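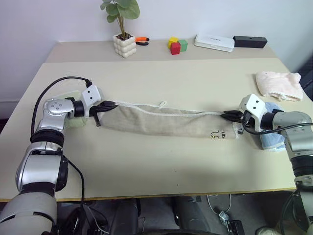

4 Zuziehbeutel vorbereiten und befüllen

Dieses Kapitel beschreibt, wie der lange Stoffbeutel flach ausgelegt, mit Tüchern befüllt und verschlossen wird. Es gilt für alle Beutel mit Kordelzug aus der Reihe Enau. Für die Hängetaschen der Reihe Perkis siehe Kapitel 6.

4.1 Arbeitsplatz einrichten

1. Tischplatte abwischen und trocknen lassen. Krümel und Fusseln setzen sich sonst im Kordeltunnel fest.

2. Werkzeug, Blumentöpfe und Kleinteile an den hinteren Tischrand schieben. In der Mitte muss so viel Platz bleiben, dass der Beutel in voller Länge aufliegen kann.

3. Tücher bereitlegen, die in den Beutel kommen. Sie sollten gefaltet sein. Zerknüllte Handtücher zuerst ausschütteln und neu falten.

Hinweis: Feuchte Tücher nicht einpacken. Der Stoff des Beutels nimmt Feuchtigkeit auf und kann stockfleckig werden.

4.2 Beutel auslegen und glatt ziehen

1. Den Beutel quer vor sich auf den Tisch legen. Die Kante mit der Kordel zeigt nach hinten, der Aufdruck nach oben.

2. Beide Enden fassen und den Stoff waagerecht auseinanderziehen, bis er straff liegt. Leichte Falten dürfen bleiben.

3. Beutel ablegen und mit der flachen Hand von der Mitte nach außen streichen.

4. Kordel prüfen. Steht in der Mitte eine Schlaufe hoch, den Stoff neben der Schlaufe festhalten und die Kordel zu den Enden hin nachziehen.

Vorsicht: Beim Glattziehen nur am Stoff fassen, nie an der Kordel. Wird an einem Kordelende gezogen, während das andere frei ist, kann die Kordel ganz aus dem Tunnel rutschen. Wie sie wieder eingefädelt wird, steht in 4.5.

4.3 Befüllen

1. Öffnung mit beiden Händen so weit wie möglich aufziehen.

2. Tücher auf die Breite der Öffnung falten. Kleine Tücher vierfach legen, Handtücher der Länge nach dritteln und dann halbieren.

3. Das größte Stück zuerst einlegen und bis an die untere Kante schieben.

4. Die übrigen Tücher nebeneinander einlegen. Nicht stapeln, der Beutel soll flach bleiben.

5. Handtücher mit Zierrand so einlegen, dass der Rand nach innen liegt.

Der Beutel ist für 400 g Inhalt ausgelegt. Bei mehr Gewicht verzieht sich die Naht am Kordeltunnel.

4.4 Verschließen

1. Beide Kordelenden gleichmäßig anziehen, bis die Öffnung geschlossen ist.

2. Mit einer einfachen Schleife sichern. Ein fester Knoten lässt sich in der dünnen Kordel nur schwer wieder lösen.

3. Beutel liegend lagern. Soll er hängen, beide Kordelenden über denselben Haken legen.

4.5 Kordel neu einfädeln

1. Eine Sicherheitsnadel durch ein Ende der Kordel stechen und schließen.

2. Die Nadel in den Tunnel einführen und den Stoff Stück für Stück darüber raffen.

3. Am Ausgang die Nadel entfernen. Auf jeder Seite müssen 11 cm Kordel überstehen.

4. Die Enden verknoten, damit sie nicht in den Tunnel zurückrutschen.

Vorsicht: Keine Zange zum Durchziehen verwenden. Die Backen beschädigen das Gewebe.

4.6 Pflege

Vor der Wäsche den Beutel vollständig leeren und die Kordel locker verknoten. Bei 20 Grad auf links waschen. Den Aufdruck nicht direkt bügeln, nicht bleichen und nicht in den Trockner geben. Nach dem Waschen in Form ziehen und liegend trocknen.

Ersatzkordeln sind über Valtstead erhältlich. Bei der Bestellung bitte die Länge des Beutels angeben.

Text: Irina Nedelcu, Stand: 30. Aug. 2025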